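# How do you teach a robot to make toast?

Think about the first time you tied your shoes. Perhaps somebody read you the rules: "Cross one lace over the other, then make a loop." I think this did not help very much. What helped was that a grown-up took your hands, or sat beside you and did it slowly, and you copied.

With robots it is quite similar. For many years, people told robots what to do only by writing long lists of numbers. Move this joint a little. Now move that joint. Now close the fingers. It works well in a factory, where every box comes to the same place. In a kitchen it is harder. The toaster may be turned a bit, or somebody has moved the jam.

So now many people do a different thing. They *show* the robot.

## Way number one: take it by the hand

A robot arm has joints, as you have a shoulder, an elbow and a wrist. Some arms can be made "soft" by pressing a button. The motors then stop pushing back, and you can move the arm as if it weighs almost nothing. You take hold of it and lead it to the toaster, and the robot remembers how each joint was bent on the way. Later it can bend them in the same order again.

Children are often good at this, but they go too fast! The arm also remembers your mistakes. If you scratch your nose in the middle and let the arm swing, the swing goes into the memory too.

## Way number two: drive it from far away

The second way is called **teleoperation**. "Tele" comes from an old Greek word for "far". You hold a controller, and when your hand goes left, the robot's hand goes left. When you squeeze, its fingers close. You can be in the next room, or you can drive an arm that lives only inside a computer.

An arm inside a computer is called a **simulated** robot. It has a simulated kitchen around it, drawn by the computer, with a counter and cupboards. Nothing in it can burn and nothing costs money when it breaks. In our workshop in Marberg we use a program called Stirico for this, and the arm in it has the name Paul.

The task we give to Paul is a small one: bring the hand to the toaster without bumping into anything on the way. For you this is easy. But to drive it, you must think about where the elbow is going while you look at the fingers. The arm is long, and there are other things on the counter behind it. 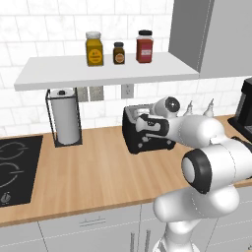
Anjana Kodikara wrote to us that her group found the last bit much harder than the rest. They could bring the arm near in a few seconds, she said, and then they needed a whole minute to get the fingers where they wanted them. She asked if the robot would learn to be slow as well.

It is a very good question, and the answer is yes, it can happen. A robot that copies you will copy your speed also. If you stop to think, it may stop in the same place, although it has nothing to think about there. For this reason we practise first and record afterwards.

## Why once is not enough

When you show a task one time, it is called a **demonstration**. With one demonstration, the robot knows one path. If you then move the toaster by the width of your hand, the old path leads to the wrong place.

So we show it again, and each time we change something small. The toaster goes nearer to the wall. The arm begins higher, or more to the side. Our group made 54 demonstrations before Paul could find the toaster by himself on most tries. A harder job can need many more, and one big set that we work with has 4,000 of them.

From all these examples, a computer program looks for what is the same every time. It may find that the hand always slows down near the toaster, wherever the toaster stands. This part is called **learning**, and it is a little like the way you learned to catch a ball — you caught and dropped many different ones.

## Try it at home without a robot

You need 2 people, a scarf and a plastic cup.

1. One person is the robot. Tie the scarf over the robot's eyes and put the cup somewhere on the table.
2. The other person is the teacher. Take the robot's wrist gently and lead the hand to the cup. Do this three times.
3. Now let go. Can the robot find the cup alone?
4. Move the cup a little and let the robot try again with the old movement.
5. Play it once more, but this time the teacher may only speak: "left", "forward", "close your fingers".

Change places after 20 minutes, so that everybody can be the robot. Please use a cup with no water in it.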